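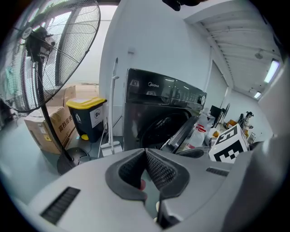

News > Press > Jusero Laundry Room

Jusero opens its tidied-up laundry room

ALCANTARA, March 10, 2002 — I'm so happy to say our laundry room is ready! The dark gray Midea washer stands by the white wall, with clear plastic jugs right beside it (red handle, easy to grab).
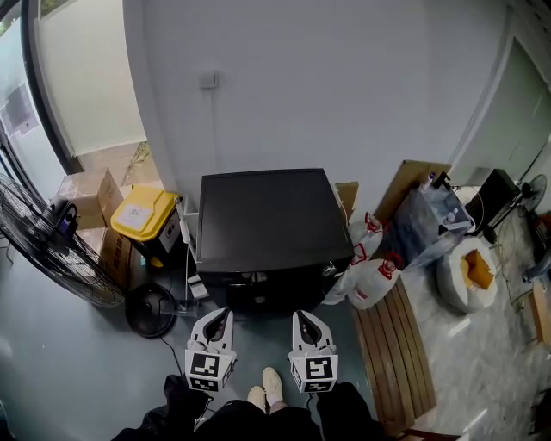
Photo: Jusero / Dresarus Press

The squat black cabinet went against the wall, under the light switch — fans and yellow-lidded bin off to the left. Up to 50 loads a week, and we open at 12.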